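Lowther votes to keep its one o'clock bell

The town of Lowther will go on being told that it is one o'clock, whether or not it is. A meeting in the old corn exchange voted last night to keep the lunchtime bell, which has rung daily for longer than anyone present could prove and is at the moment three minutes slow.

The question came up in October, when Jannik Reinholz, who moved into the flat opposite the tower last spring, wrote to the town council asking for it to be stopped. He works nights. He had been told about the bell before signing the lease, he conceded, but had understood it to be "more of a chime".

Roughly 170 people turned up, a figure the council's last budget meeting missed by a wide margin. Divya Venkataraman, in the chair, asked for short speeches and got none. Musa Wike spoke warmly about his grandfather, then about parking, and was steered back to the bell with some difficulty.

The only awkward moment concerned money. Repairing the clock so that the bell agrees with everybody's phone would cost £1000, and enthusiasm for tradition dipped noticeably when the sum was read out. Vusumuzi Cele proposed leaving it slow, on the grounds that the whole high street already allows for it and the bakery shuts by it. This was carried with applause.

Mr Reinholz took defeat well. He has been offered earplugs by three separate neighbours and has accepted all of them. The council will also write to the letting agents, Flellberg, suggesting that their advert stop describing the street as "whisper quiet" - a phrase it has used, without visible shame, for several years.

The bell will ring as usual today, shortly after it should.

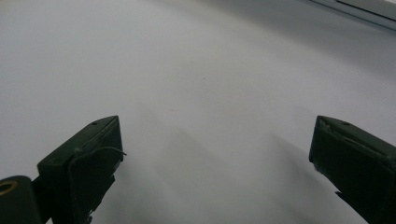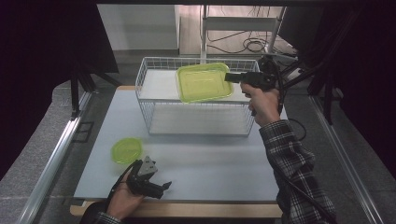

A green plastic container and a white wire basket.

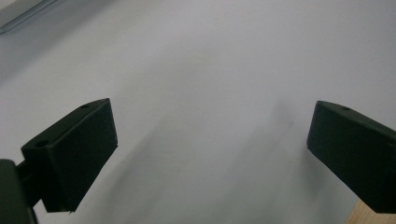
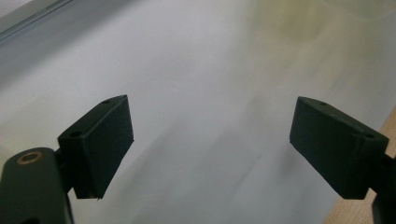 Also in Lowther

The footpath behind Plitotow Lane is shut again for drainage work. Walkers are asked to use the top gate and to close it after them. Naledi Mofokeng's sheep have been out twice this month and are said to be getting a taste for the allotments.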